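The Return Curve
How Cornthorpe rebuilt the way it brings injured players back to the floor

By Asif Janjua
September 17, 2018

The Cornthorpe men's basketball program plays its home games in Risel Fieldhouse, a building that seats 3,027 and has a training room the size of a two-car garage. Four treatment tables fit along the north wall. The force plates are in the hallway, under a sheet of plywood when they are not in use, because the slab in the training room is not level enough to calibrate them.

For most of the last decade the program handled injured players the way most small programs do. A player was hurt, a physician gave a range of weeks, and the player came back somewhere inside that range when he could get through a full practice without stopping. The athletic trainer signed a form. The coach put him back in the rotation, often at full minutes, depending on the opponent.

The staff stopped doing this two seasons ago. What replaced it is a document called the return curve. It runs to 17 pages and covers lower-body injuries only. It specifies five stages, the tests that separate them, and the number of minutes a player may be on the floor in each of his first games back. Other schools in the league have asked for copies. Two have adopted parts of it.

The minutes problem

The return curve grew out of a plain observation about game load. A guard who plays 30 minutes in a college game will make several hundred changes of direction, and a large share of those are decelerations from near top speed. Practice does not reproduce this. Drills are short, coaches stop play to talk, and players know what is coming. A player can complete every drill on a Friday and still have had very little exposure to the kind of braking he will do on Sunday.

Cornthorpe began logging braking load in January of the 2016-17 season, using a waist-worn sensor and a spreadsheet. The staff compared practice and game sessions for each position. Guards and wings showed the largest gap. Centers showed the smallest, although their landing counts in games were well above anything they did in practice.

The practical meaning is that "cleared for practice" and "cleared for games" are two different statements, and the gap between them depends on position. The old form had one box for both.

Five stages

Stage one is protected movement. The player walks, rides, works in the pool and begins isometric holds. There is no court work except stationary shooting, and for calf and Achilles complaints there is no shooting at all, since even a set shot loads the ankle at the finish.

Stage two is straight-line running. It starts at half speed on the baseline-to-baseline course and moves up in fixed steps. A player who reports pain above a three on a ten-point scale the next morning repeats the step. He does not drop back to stage one unless swelling is present.

Stage three adds cutting and landing. The cuts are planned at first, at marked cones, then unplanned, on a call from a coach. This is the longest stage for most players and the one they dislike most. It has no ball in it for the first three sessions.

Stage four is restricted practice. The player takes part in drills up to a set contact count and leaves before live scrimmage. His contacts are logged by a student manager with a hand counter. The manager has the authority to pull him, and coaches have agreed in writing not to overrule it.

Stage five is full practice and limited games. The curve itself is the table at the end of stage five. It gives a ceiling for each of the first five games after return. The ceiling is lowest for hamstring strains and highest for simple ankle sprains. It applies to total minutes and to the longest single stretch without a substitution, and the second number is the one that changes how a coach runs his bench.

Testing

Each stage ends in a test, and each test is compared with the player's own numbers from preseason. Cornthorpe does not use the uninjured leg as the only standard. A player who has been off his feet for a month loses strength on both sides, so a comparison of left with right can look even when both are well down. Preseason numbers solve this, provided someone collected them.

Collection takes most of a week in the fall. Every player does a countermovement jump, a single-leg hop for distance, a timed five-cone shuttle and an isometric hamstring pull at two knee angles. The tests are done in the same order, in the same shoes, at the same hour of the day. Results go into a file that follows the player through his career.

The plates and the pull rig were supplied by Kuhlmann, a small equipment firm that had previously sold mostly to physical therapy clinics. The software writes a plain text file for each trial. The staff regards this as its best feature. The earlier system stored its data in a closed format, and when the license ran out the program lost three years of baselines.

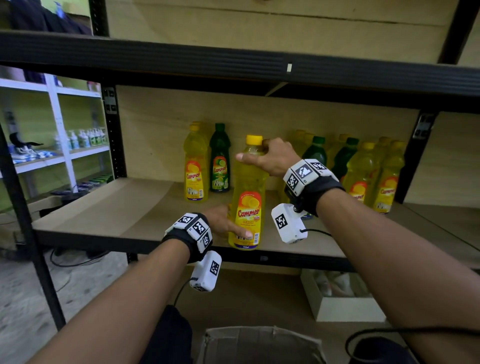

A passing score is 90 percent of baseline on the jump and the shuttle and 95 percent on the hamstring pull. The hop test is recorded but does not count. Players learn it too quickly, and scores rise from practice at the test itself. Two attempts are allowed on a test day, with 48 hours between test days. There is no limit on the number of test days.

The staff tried a stricter rule in the first season, under which all four tests had to be passed in a single session. It was dropped by midseason. Players were arriving at the last test tired and failing it by small margins, and the failures did not line up with anything the physician found on examination.

What the coaches gave up

The curve costs the coaching staff something in every case. A starter on a 12-minute ceiling occupies a place in the rotation without filling it. The coach has to decide where the minutes go, and he has to decide before the game, because a ceiling that is spent by halftime leaves him nothing for the end.

Cornthorpe's answer has been to plan the minutes backward. A returning player's last four minutes are held for the end of the second half. The rest are divided into stretches of three minutes or less, usually starting at a media timeout or a dead ball, so the player can be warmed up on the sideline beforehand. A stationary bike stands in the tunnel for this purpose. Sitting for 20 minutes of real time and then sprinting was identified early as a risk, and the bike is used before every entry.

The approach had its clearest trial last season against Pasomska. Cornthorpe's starting point guard was in his second game back from a hamstring strain, with a ceiling of 16 minutes. The game went to overtime. He had reached 16 with a minute left in regulation and was taken out. His backup, a freshman, played the rest. Cornthorpe lost by four.

The decision drew complaints from alumni and a good deal of comment on local radio. Inside the program it was treated as settled. The document has no overtime exception. One was proposed during the spring review and was rejected on the ground that overtime is when a tired player is most likely to be hurt again. The guard did not miss another game.

Limits of the evidence

The record is short. Two seasons of one team does not produce enough injuries to show that the curve lowers the rate of re-injury, and the staff does not claim that it does. Soft-tissue re-injuries fell in both seasons compared with the two before. The schedule was also lighter in one of those seasons, and the roster was younger in both. Either could explain the change.

Average time out went up slightly for ankle sprains and down for hamstring strains. The second result was unexpected. The likely explanation is that the old approach sent players back early, some were hurt again, and the second absence was added to the first. With fewer second absences the average falls, even though the first one is longer.

The largest gap in the document is the upper body. Wrist, finger and shoulder injuries are still handled case by case. A shooting hand is hard to test. Grip strength returns well before touch does, and shooting percentage in an empty gym varies so much from day to day that a cutoff would be close to useless. A working draft uses 300 shots over three sessions from fixed spots, compared with a fall baseline, but the numbers for healthy players have not been steady enough to set a line.

This season

Fall testing opened last week. The order of tests has been changed so that the hamstring pull comes first, before any fatigue from the shuttle. Changing the order breaks the comparison with earlier files, so returning players are being tested both ways, on separate days.

The restricted practice stage has also been revised. The contact count now separates contact in the air from contact on the floor, with a lower limit on the first. The student managers asked for a second hand counter.

Two players will start the season on the curve. A junior wing is in stage three after an ankle sprain in summer league play, and a senior forward is in stage two with a calf strain. Neither is expected to have a ceiling above 20 minutes for the opener, and the coaches are drawing up the substitution sheet on that basis.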